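Snack Supplier Keeps Cash Option at Pemarside Workplaces

Friday, April 25, 2025

PEMARSIDE — Drumico, the company that stocks open snack boxes in workplaces across Pemarside, will go on taking cash after customers objected to a plan to make the boxes card-only.

The company told its customers in a letter this week that every location will keep its coin and bill tin. Locations that want a card reader can have one added at no charge. The readers are made by Clarard and have already been tried at nine sites in the Halvorsen business park.

Drumico supplies 200 locations in the city and the towns just outside it, most of them small offices, repair shops and warehouses that are too small for a vending machine. A driver drops off a filled box, comes back on a set day, replaces what has been eaten and collects what has been paid. There is no lock on the box and no one watches it. Prices are printed on a sheet that stays with the delivery.

Under the earlier plan, announced in October, the tins would have been removed by the summer. The company said then that counting small bills and coins took up too much of its drivers' day and that a growing share of buyers had stopped carrying cash.

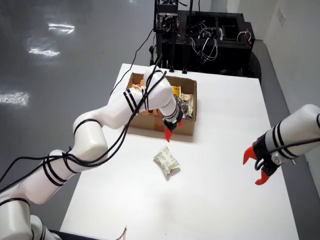
What will a snack cost under the new arrangement?

The price is the same whether a customer pays by card or in cash, and Drumico says it will not add a card fee.

Objections to the October plan came mainly from warehouses and repair shops. Many workers there leave their phones and wallets in a locker during a shift and keep a few dollars in a pocket for the break. Some night crews also said the card readers lost their signal in parts of the building, which left them with no way to pay until the morning.

Dilruba Akanda, who manages accounts for Drumico, said the company had expected a few complaints and got far more than that.

"We heard from people who have bought from us for years and have never used a card for anything under five dollars," Akanda said. "They weren't angry. They just told us they would stop buying, and we believed them."

She said the trial at Halvorsen gave mixed results. Sales of drinks and larger items went up after the readers were put in. Sales of chips, crackers and candy fell at three of the nine sites, and those were the sites where the cash tin had been taken away as part of the test. At the other six, where both were offered, sales held steady.
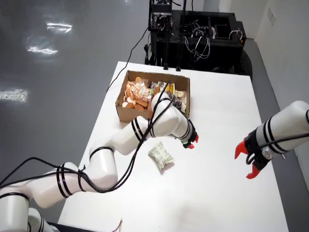
The company also looked at how much went missing. Open boxes depend on people paying for what they take, and every supplier in the business expects to lose a little. Akanda would not give a figure for losses but said there was no clear difference between the sites with readers and the sites without them.

"If somebody is going to take a bag of pretzels without paying, a card reader doesn't stop them," she said.

Drumico will make some changes to cut down on the time spent counting. Drivers will collect from the tins every second visit, with the option of an earlier pickup if a tin fills up. Tins will be sealed and counted at the company's depot, where a counting machine was put in last winter. The company is asking customers to use bills and quarters where they can, and it will no longer leave change in the tins at the start of each period.

That last change may cause some trouble. At present, buyers who have only a larger bill can make their own change from a small float. Without it, they will have to pay the exact amount, overpay, or write down what they owe on the price sheet and settle later. Drumico said it will honor written notes up to $10 for each person and will check them at the next collection.

Office managers at Halvorsen had been told to expect the tins to go first in their buildings. The three sites that lost theirs in the trial will get them back with the next delivery, according to the letter. The Clarard readers will stay. 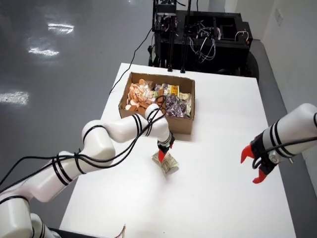
A folded bill on a white tabletop, in front of a cardboard box.

Akanda said the company has no date in mind for looking at the question again. It will keep track of how much is paid each way at every location and share the numbers with any customer who asks.

Customers who want a reader should reply to the letter or tell their driver. Those who are happy with cash only do not need to do anything. Delivery days and the range of snacks on offer are not changing.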